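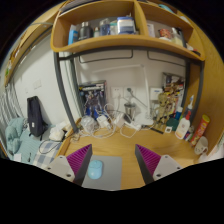

3.2 Survey procedure and household inventory

The household survey was run in two waves, the first in June and the second after the heating season had started. Households were drawn from the address registers of Dodard and Kurkach, which differ in housing stock but have similar incomes. A total of 368 households completed both waves. Those that moved between waves were dropped, even when the new address was in the same town, as we could not be sure that the furniture and equipment had moved with them.

Each household filled in an inventory of small electronic items kept at home. The form was adapted from the one Holloway used in the Coste pilot and asked, for each item, where it was kept, when it was last used, and who in the household used it most. Respondents were told to go from room to room with the form in hand. In the pilot, people who filled it in from memory at the kitchen table tended to leave out whatever was stored in closets and drawers.

Computer accessories caused more trouble than any other group. Many respondents listed a keyboard and a mouse on one line, and others left them off because they thought of them as part of the computer. For the second wave we gave accessories their own page and put a short note at the top asking for one line per item. The wording of the other pages was left alone so that answers could be compared across waves. 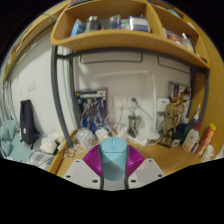 Figure 2. Computer mouse with scroll wheel, an item recorded on the accessories page.

Items were then sorted by use. An item was coded as active if someone in the household had used it in the month before the visit, and as stored if it was still in working order but had not been used in that time. Broken items formed a separate group. This last code rested on the respondent's own word -- interviewers did not test anything -- and it probably hides some items that needed only a new battery or cable.

Two coders worked through the forms independently. Where they disagreed, Ignacio Holloway made the final decision from the written form alone. Most disagreements had to do with shared items, such as a charger used with both a phone and a speaker, and were settled by assigning the item to the device named first.

Storage place was coded into five categories: desk or table, open shelf, drawer, closet, and other. Garages and basements went under "other," which makes that category hard to interpret for Kurkach, where most of the apartments have neither. We return to this point when comparing our results with the Zeltier data in Section 4.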